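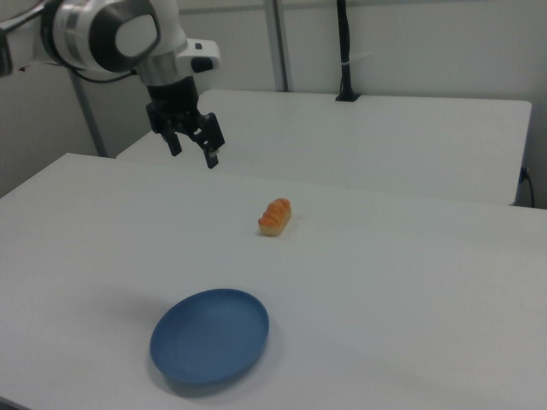 July 30, 2025

I have been making the same small rolls since May and I think the recipe has settled enough to write down. I got the basic dough from Fongchan Somboon, who used to bake them for the lunch table at Ruda when we both worked there. Hers were round. I make mine long because they split better for a sandwich and they fit the bag I take to work.

The flour is plain bread flour from the store. I tried a batch with one third whole wheat and it was fine, but the crust didn't brown the same way and my son left his on the plate, so I went back to white.

For one batch:

500 grams bread flour
278 grams whole milk, just warm to the finger
30 grams soft butter
30 grams sugar
9 grams salt
6 grams instant yeast
1 egg for the dough, 1 more for brushing

The milk number looks fussy. Fongchan's note said 308 and her kitchen was a lot drier than mine. At 308 my dough stuck to everything and the cuts on top closed up in the oven. I came down a little at a time and stopped when the dough cleared the bowl. If yours feels stiff, add a spoonful and knead again before you add another.

Put everything except the butter in the bowl and mix until there's no dry flour left. Let it sit while you clean up. Then knead in the butter a piece at a time. By hand this takes me most of a radio show. The dough looks ruined for the first few minutes after the butter goes in, greasy and in strings, and then it comes back together. Keep going. Cover it and leave it until it has doubled. In our kitchen in July that was an hour. In May it was closer to two.

Divide it into eight. I weigh the first piece and do the rest by eye, which means there is always one small one.

Shaping is where I went wrong for weeks. I was rolling the pieces back and forth under my palms like modeling clay, and they came out long but flat, with a seam that opened on one side. What works is to press the piece into an oval, fold the top third down, seal it with the side of your hand, fold again, seal again, and then roll it only enough to even out the ends. Seam underneath. Leave space between them on the tray. Second rise is 40 minutes under a towel.

Brush with beaten egg, wait ten minutes, brush again. The second coat is what gives the shine. After one coat the tops came out brown but dull. Then cut. I use a razor blade on the diagonal, shallow, all the way along, holding the blade nearly flat. A kitchen knife drags. Sakda Inthanon told me he uses scissors and gets points along the top like a hedgehog. I tried it once and the points burned.

Bake at 375 for 18 minutes, on the middle rack. Our oven runs hot at the back so I turn the tray at 12. The tops should be a deep orange brown and the sides still pale. If the sides are dark too they will be dry by dinner.

Cool them on a rack. I know people like to tear one open right away but the middle is gummy for the first half hour and you will think you underbaked it.

A few things I've been asked since I mentioned these last time:

Freezing. Yes. Freeze them the same day, once they are fully cool, in a bag with the air pushed out. Thaw on the counter and give them five minutes in a low oven. The crust loses its shine but the inside is the same.

Oil for butter. It works, the roll is softer on the second day and tastes of less.

Overnight dough. I've done it twice. Cut the yeast in half and put the covered bowl in the fridge after kneading. Both times the flavor was better and the shaping was easier because the dough was cold. The second rise took nearly two hours, so it isn't a breakfast plan unless you get up before I do.

Plates. Someone wanted to know where the blue ones come from. They were a set from the market on Garis Street, bought when we moved, and I don't know the maker. I like a flat plate with a bit of a rim for bread because the crumbs stay put. We started with six and have four now.

Next I want to try the same dough with a strip of dark chocolate folded in before the second seal. Fongchan says it leaks. I have one bar left in the cupboard so it will be a half batch, probably over the weekend, and I'll add the times at the bottom of this post if they come out different.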